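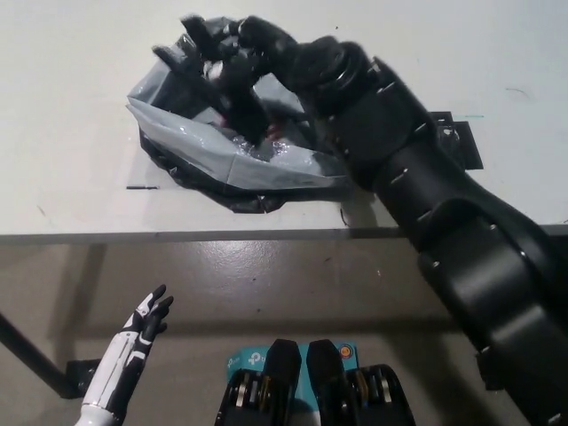 Hand in the bag, white table.

Saturday, August 3, 2024

So I've been on a snack kick this summer, and by snack kick I mean I've been eating my way through the shelves of every small import grocery I can drive to in under an hour. It started in February, when it was too gray to do anything fun outside and I'd gotten bored with my usual pretzels. I went into Mernico to buy rice (just rice!) and came out with a tote full of things I couldn't pronounce, and I ate most of them standing up in the kitchen with my coat still on.

Mernico is the one behind the tire place, if you're local. It's two aisles and a freezer, and the snacks are in the back next to the laundry soap, so you have to commit. The woman at the register doesn't say much but she does look at what you're buying, and the first time I put a package of dried sour plums on the counter she raised her eyebrows at me and I thought, oh no. She was right. They were the saltiest thing I've ever had in my mouth. I finished them anyway over a couple of weeks, one at a time, usually in the car, and now I kind of crave them when it's hot out.

Let me do the good stuff first, seeing as people always email me wanting to know what to buy.

Roasted chickpeas. Not the soft ones you make at home on a sheet pan that go chewy by bedtime. These are the dry, chalky, pale kind, and the first handful is a little like eating a sidewalk. Give it a second handful. They get sweet and nutty and before you know it you've got dust all down your shirt. Mernico sells them loose from a bin, and the salted ones are better than the plain ones.

Sunflower seeds in the shell, from Yordanov, which is a bakery that also happens to have a wall of snacks. I grew up on the baseball kind and had no idea there was a black-shelled, extra-roasty version that tastes almost like coffee. You need a bowl for the shells and you need to not be wearing lipstick. I went through a bag watching a movie and couldn't tell you a single thing about the movie.

Also at Yordanov: little twice-baked bread rounds with garlic and dill. I've tried them with soup, with cream cheese, crushed up on a salad, and plain out of the bag over the sink. Over the sink wins. My one gripe is that the garlic hangs around for a full day and no amount of gum helps, so plan your dentist appointments with care.

Then there's Julico, which is way out past the fairgrounds and which I almost didn't bother with, because from the road it looks like a phone repair shop. Go in! They have the best chili peanuts I've had anywhere. The coating is thin and crackly and has some lime in it, and the heat comes in late, so you think you're fine and you keep going and then you're hunting for milk. I bought 3 bags on my first trip and felt silly about it at the register, and I was out of them in a week and a half.

Julico also has plantain chips cut the long way, so they come out like big floppy rulers, and a kind of sesame candy that will take a filling out if you bite it straight from the fridge (let it warm up, I'm begging you). The coconut rolls I could take or leave. They're crisp and pretty but they taste like sunscreen to me. Plenty of people love them, so don't let me stop you.

Now the stuff that didn't work out. I'll eat almost anything crunchy and I still have a shelf of shame in the pantry. There's a seaweed cracker up there that's so sweet I can't figure out what it's supposed to go with. There's a tub of pickle-flavored puffs I bought because the tub was cute. There's a cheese stick, shelf stable, that squeaks. I've given the squeaky cheese two fair chances and I think we're done, the cheese and I.

What I've been trying to work out all summer is a homemade mix that gets all of this in one bowl, and I think I finally have it. I've been calling it Nurnadard in my notes, which is what happened when I tried to type "nuts and rad crunch" on my phone with buttery fingers, and now it's stuck. It goes like this. Take a couple of big handfuls of chili peanuts, the same of roasted chickpeas, and twice that of the garlic bread rounds, broken up. Add something plain and puffy to soak up flavor (square rice cereal does the job). Melt half a stick of butter with a spoonful of honey and a good shake of smoked paprika, pour it over, and toss it all like you mean it. Spread it on a sheet pan and bake at 250 for around 40 minutes, stirring whenever you remember to.

I know 250 seems low. I tried it at 400 the first time, because I'm impatient and I figured hotter meant faster, and I ended up with a tray of black gravel and a very upset smoke alarm. The kitchen smelled like a campfire for days. Low and slow, please. Let it cool all the way on the pan, too. It comes out of the oven kind of bendy and you'll think you messed it up, and then it crisps as it sits.

If you want something sour in there, chop up a few of those awful wonderful plums and stir them through at the end. Go easy. I'd say 5 plums for a full pan, and that's for people who already like them.

It keeps fine in a jar with a tight lid, though I've never had a batch make it past 8 days so I can't speak for longer than that. I don't recommend leaving it in the bag clipped shut with a clothespin, which is how I do everything else. Too humid this time of year, and the bread rounds go first.

Next up I want to try the roasted corn kernels at Julico, the giant ones. I passed on them last time because my jaw was still sore from the sesame candy. If you've had them, tell me whether to get the salted or the barbecue, and if you know another shop within driving distance that I've missed, please leave it in the comments. I've got a free afternoon next week and an empty tote.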